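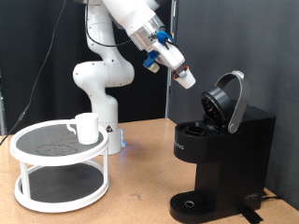

Sedetier Two-Tier Turntable, White
Item 696
Sold by Foulkes Kitchen and Pantry

Search by item name or number Search

The Sedetier is a rotating stand with two levels for use on a counter, on a table or inside a cabinet. Both levels turn together on one bearing in the foot. It is made by Fuvex and comes in white only. The gray version was dropped in August and we have no more of it.

Most customers buy it for spices, oils, vitamins or small jars that get lost at the back of a shelf. It also works well for craft paint, nail polish and sewing supplies. It isn't meant for outdoor use, and it should not be used as a plant stand, as water sitting in the foot will shorten the life of the bearing.

Load and placement

The total load limit is 16 pounds across both levels. Put the heavier items on the lower level and keep the weight even from side to side. An uneven load won't break anything, but the stand will drift to the heavy side and stop there every time you let go of it.

Set the stand on a flat, hard surface. The foot has a rubber ring underneath that grips wood, laminate, stone and glass. On shelf liner with a raised pattern the ring does not sit level and the stand may rock. Wire shelves need a board or a rigid mat under the foot.

Measure the cabinet before ordering. The stand needs clearance on all sides to turn, and the door hinges usually stick out farther than people expect. Measure from hinge to hinge with the door open, then measure the depth with the door closed. For height, remember that the tallest bottle on the upper level has to pass under the cabinet frame on the way in, even if there is more room once it is inside. Tall oil bottles are better on the counter.

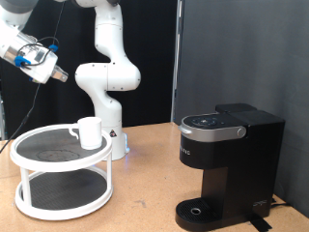 Assembly

The stand ships flat in one box. Press the center post into the lower level until it clicks, then set the upper level on top and tighten the knob by hand. No tools are needed. Do not use pliers on the knob. If the upper level wobbles after tightening, the post is not fully seated; take it off, turn the post a quarter turn and press again.

To take the stand apart for cleaning, loosen the knob and lift off the upper level. Squeeze the tabs under the lower level to release the post. The bearing stays in the foot and should not be opened. There is nothing inside it that can be adjusted.

Cleaning

Wipe with a damp cloth and dish soap. Both levels can be washed in the sink once they are off the foot. Keep the foot out of the water and out of the dishwasher. Turmeric, paprika and soy sauce will stain white plastic if left overnight. A paste of baking soda and water takes out most fresh stains. Bleach cleaners will turn the surface chalky and are not covered.

Oil that runs down a bottle ends up on the lower level and makes the jars there stick. A round of paper towel cut to size catches it. Fuvex also makes a washable liner, sold separately, but it is often out of stock.

If the stand gets noisy

Crumbs, sugar and salt work their way in under the edge of the lower level. Take the level off, turn the foot upside down and tap it over the sink. A soft dry brush gets the rest. Do not spray oil into the bearing. It quiets the sound for a few days and then holds dust.

Compared with the Bestulora

We also carry the Bestulora, a single-level turntable with a wider plate and a higher rim. Choose the Bestulora for large bottles, condiments in the refrigerator and anything tall. Choose the Sedetier if you have many small containers and enough height for two levels. The liners are not interchangeable.

Ordering

Sold individually or in cases of 6. Case orders ship in the maker's carton and can't be split or gift wrapped. Single units ship within 2 business days. We do not ship this item to post office boxes.

Unused stands can be returned in the original box. Replacement knobs and rubber rings are available from Foulkes by mail; give item number 696 and say which part you need. Posts are not sold separately.

Page last updated March 3, 2024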